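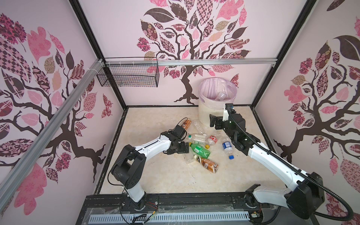
Section 4. Putting up your bottle corner

Okay, you've got the frame standing and the rails on (if you haven't, go back to Section 3, I'll wait). This section takes you from bare walls to throwing your first bottle away. I've put up a good many Flarkelard corners by now, in my own place and in other people's, and the order below is the one I keep coming back to. You can shuffle steps 1 to 6 a bit if you like. Please don't shuffle the rest!

What you need before you start

The wallpaper roll (pattern 2192, the pink one with the trees)
The floor sheet, light beige with the marble pattern
The wire mesh basket
A bag of white cable ties
The round white bin
Bin liners
Scissors, a soft cloth, a pencil, and side cutters if you own a pair

The cable ties come in a bag of 500, and yes, that's far more than this job uses. Mojtaba Hosseinzadeh packs the kits and he would much sooner send too many than get a phone call.

4.1 Walls

1. Wipe all three walls down with the cloth and let them dry.

2. Start with the back wall. Hold the paper up before you peel anything and slide it left and right until you have a tree where you want it. I like one big tree in the middle of the back wall with its branches spreading out from the top, and then another tree on each side wall. You're allowed to disagree with me on this.

3. Mark the top corners lightly in pencil, peel back a hand's width of the backing, and press the paper down from the top. Smooth as you go, working from the center out to the edges.

4. Do the left wall, then the right. The pattern on the leaves is busy (there are checkerboards in there, and florals, and swirls, on top of the plain pink and maroon ones) so a small mismatch where two pieces meet really doesn't jump out at you. The trunks are another story. If a dark trunk lands right on a join you'll be looking at it every day, so shift the paper over before you commit.

5. Trim around the black corner posts. Leave the posts showing. I tried papering over them once and spent a whole afternoon picking little strips of pink paper back off.

6. Leave everything alone for 60 minutes.

Note: If you get a bubble, prick it with a pin and press it flat with your thumb. Don't peel the sheet back for one bubble, you'll just get three more.

4.2 Floor

7. Sweep. Then sweep again, especially into the back corners.

8. Unroll the floor sheet with the pattern up and let it relax. If it was rolled tight or the room is chilly this can take most of a morning. Mine went down in June and was flat by the time I'd had coffee.

9. Push it into the back edge first, then the sides, and trim whatever is left over at the front.

Caution: Cut with the sheet lifted and a piece of scrap board under it. A knife goes through the floor sheet much more easily than you expect.

The pale floor is my favorite part of the whole thing, by the way. Anything you drop on it shows up right away, caps and all. Clear bottles are the hard ones to see, on any floor, so count on bending down for a second look.

4.3 The mesh basket

The black basket hangs from the silver rail along the top of the back wall. I put mine over to the left, well away from the bin, which goes on the right. You can mirror the whole layout if your door opens the other way.

10. Hold the basket up against the rail and check that you can reach into it without stretching. The rail should be no farther than 23 inches from where you normally stand your feet. If it is, move yourself before you move the rail!

11. Thread a cable tie through the mesh and around the rail, and pull it just snug. Put one at each end first.

12. Stand back and see if the basket is level. This is your chance to nudge it.

13. Add a couple more ties between the first two and pull them all tight.

14. Snip the tails off flush.

Caution: A cable tie cut at an angle leaves a sharp little point, right at the height where the back of your hand goes by. Cut straight across, and run a finger carefully along each one after.

Note: While the bag is open, look over the ties on the left rail near the corner. If any of them feel loose from Section 3, replace them now.

Leave the basket empty for the time being. People always want to fill it straight away, and then it turns into the drawer with the dead batteries in it. Once you've used the corner for a few weeks you'll know what you keep wishing was within reach.

4.4 The bin

15. Open a liner and shake it out. The thin see-through pink ones look nice with the wallpaper, and you can see more or less what's gone in without lifting the bag. Any liner that fits is fine, though.

16. Push the liner down until it touches the bottom of the bin, then fold the top over the rim all the way around.

17. Press down inside with your fist to let the trapped air out. If you skip this the first few bottles just sit on a pink balloon.

18. Stand the bin on the floor toward the back, on the right-hand side. Leave enough of a gap behind it to get your fingers in when it's time to lift it out.

4.5 Trying it out

Now the fun bit. Go around the house and collect your empties. Get a real mix: a soda bottle, a couple of water bottles, something small, something brown, and at least one that's been squashed flat. They all behave differently, and a tidy row of identical bottles won't teach you a thing about your corner.

19. Check that every bottle is empty. Tip out the last mouthful in the sink, with the cap off, and then put the cap back on.

20. Lay the lot down in the middle of the floor, in front of the bin. A heap is fine. Don't line them up.

21. Pick from the top and the outside of the heap first. If you grab the one in the middle, the round ones roll, and they always roll toward the front.

22. Put each bottle in neck first. Bottom first works too but they lean on each other and you run out of bin a lot sooner.

23. Save the flattened ones for last and slide them down the sides.

If the bin tips when you drop a big bottle in, it's standing on the edge of the floor sheet. Move it in a little. If the liner slips off the rim, fold over more of it next time, or use a liner one size up.

Note on labels and caps: I leave them on in the corner and deal with them later, according to whatever the local rules say. Murali Pai takes every label off before the bottle goes anywhere near the bin and has a very neat pile of them to show for it. Check what your own collection service wants and then pick a side.

Caution: Glass doesn't go in this bin. The liner isn't made for it.

4.6 Keeping it nice

Change the liner when bottles start to stick up over the rim. Tie it off while it's still in the bin, then lift.

For the floor, a damp cloth with a drop of dish soap handles sticky drips. Rinse with plain water afterward so it doesn't get that tacky feel underfoot.

The wallpaper likes a dry duster best. You can use a barely damp cloth on a splash, but dab at it, don't rub. Keep the cloth away from the joins.

The basket collects dust in the mesh like nothing else I own. An old paintbrush gets it out in a minute or two, and you don't have to take the basket down to do it.

Spare liners and extra wallpaper are on the parts sheet at the back of this guide. If you're adding a second basket, do that before you go on to Section 5, where we put up the light.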